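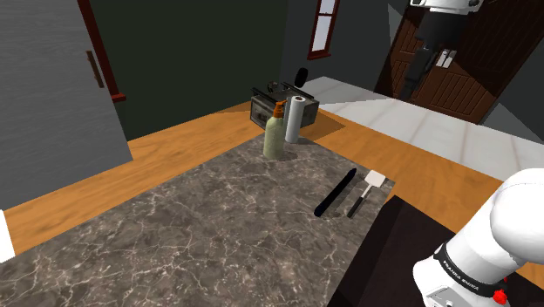
M. Derham

My father left me his phone, his truck, and a Bikus account at level 81. The truck went to my brother. The phone I kept in a drawer until November, when the company sent out a notice that any account not opened by the end of the month would be closed.

I had never played. I knew it was a fishing game and that you had to walk to real water to fish in it. My father had bad knees and walked to the reservoir in Imier every evening for the last four years of his life. My mother said it was the only exercise he ever took without being told.

I charged the phone and drove out there. The game opened on a small man in a yellow hat standing beside a blue patch that was supposed to be the reservoir. He had a bucket. I pressed the bucket and got a list of everything my father had caught, 2,791 fish, with the date and the weight next to each one. He had given names to a few of them. Most of the names were the names of trucks he used to own.

There was a message waiting from another player. It had come in the spring.

"Still got that pike if you want it," it said.

I scrolled up. The two of them had been writing back and forth for a long time. It was nearly all fish. Now and then one of them mentioned the weather, and once my father had written that his knee was bad and he would be slow getting to the dock. The other player had written back, "I'll wait."

I typed that I was his son and that he had died in February. Then I stood there holding the phone. It was cold and the light was going. A woman went by with a dog and said good evening.

The answer came before I got back to the car.

"I am sorry," it said. "I wondered."

A minute later a second one came. "Do you want the pike? He was 10 short of finishing the lake page. It would have been 9 with the pike."

I said I didn't know how to take it. The player told me to open the bucket, hold my thumb on an empty space, and stand still. I did that. A gray fish dropped in with a splash that was too loud, and the phone buzzed in my hand.

"What does he get when the page is finished?" I asked.

"A different hat."

I looked at the man in the yellow hat. He was looking at the water.

"Where are the rest of them?" I wrote.

"Two come up at night off the dock where you are. The others are all over. There's one at Rizvi Pond, if you have a car."

I looked up Rizvi Pond. It was 163 miles away. I put the phone in the holder on the dashboard, left it plugged in, and walked back down to the dock to wait until it got dark. Then I had to go back for the phone.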